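Ticket 2168 – Left arm stops when both grippers come near each other
Opened by: Lihua Peng
Assigned to: Jonas Wieser
Cell: Skesberg
Priority: high (safety)
Status: waiting for parts

Problem as reported

On Monday at the start of the late shift the left arm stopped in the middle of a cloth task. The program did not give an error on the screen. The right arm continued its movement for about 4 seconds and touched the left gripper from the side. I pressed the emergency stop. No person had hands inside the cell. The fingers of the left gripper have a small scratch, nothing is bent.

I expected that when one arm stops, the other arm stops also. This did not happen, so I set the priority to high.

What I tried

Restarted both controllers. The left arm came back and homed without problem.
Ran the left arm alone, 100 cycles at low speed. No stop.
Ran the right arm alone, same number. No stop.
Ran both arms together with the Lunda program. The left arm stopped in cycle 14, again near the center, when it was reaching low and far.

Comment from Jonas Wieser

Thank you, the tests are very clear. I think we have two faults and we should not mix them. The first is that the left arm loses its connection. The second is that the stop signal does not go from left to right. The second one is more serious for me. Please do not run both arms together until it is solved, also not at low speed.

For the first fault I suspect the cable at the left arm. When the arm reaches far forward, the cable has to follow, and maybe it pulls on the plug. Can you move the arms by hand to the meeting position with the motors off, and leave everything in the cell where it is? I want to see how the cable lies and how near the grippers come.

Reply from Lihua Peng

Done. The left gripper is just over the lavender cloth and the right one comes from the other side. The black corrugated cable goes in a loop next to the left arm. When I push this loop softly with a finger, the plug at the base moves a little. The plug on the right arm does not move when I do the same.

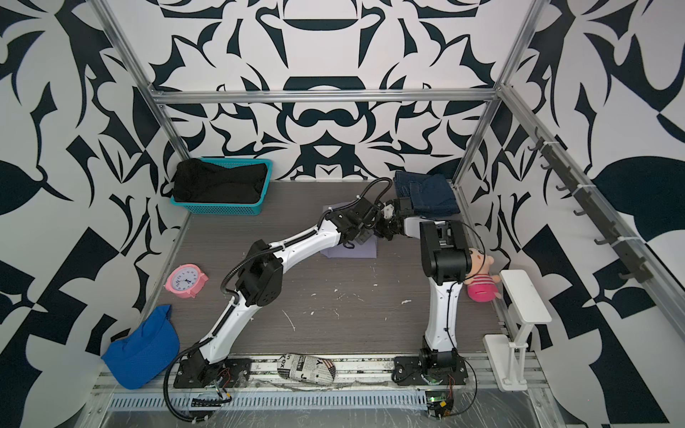
Findings

The plug of the left arm was not locked. Silvan Ruchti opened it and found one worn contact. With a meter on it we could repeat the connection loss each time the loop was pushed.

The stop signal between the arms was switched off in the settings. It was probably changed during the Brorari update, but we have no note of it. It is switched on again and tested from both sides – left stops right, and right stops left.

Still open

New plug is ordered from Thygesen. Until it is mounted, only the right arm may run.
Jonas will add a check of the stop signal to the start routine.
After the repair, repeat the test with both arms, 100 cycles, one person at the emergency stop.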